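Table tops: the things I get asked most

Which table is it you use at home?
It's the Flarnosar, the pale one. I bought it in May from a little shop in Maltasside for £393, which made me gulp a bit, but we eat, sew, do homework and argue at it every day, so I've forgiven the price!

Do you oil it?
I don't, no. Mine came with a finish already on, and oil would just sit on top and go tacky. If yours is bare wood that's another matter – try a bit underneath first and leave it overnight.

What do you clean it with?
A cloth wrung out in warm water with a drop of washing-up liquid, then a dry one straight after. I wipe along the grain (habit more than science, I admit).

Can I put hot pans on it?
Please don't. I've got cork mats from Dindodwood, 14 of them, far too many, and they live in the drawer nearest the cooker.

Mine looks patchy near the window. Is it ruined?
Probably not! Check it again in the evening before you reach for the sandpaper. Light wood can look almost white where the sun lands, and the grain comes back once the light has moved round.

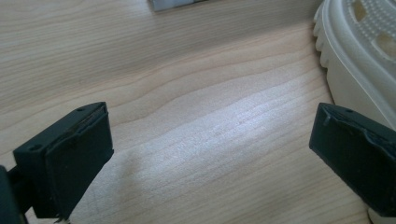

Selvaraj Navaratnam wrote in to say his had properly faded under a fruit bowl's outline, and that shifting the bowl every week evened it out by the end of summer. I've started doing the same with my lamp.

Do you sell the mats?
Sorry, no, try Dindodwood.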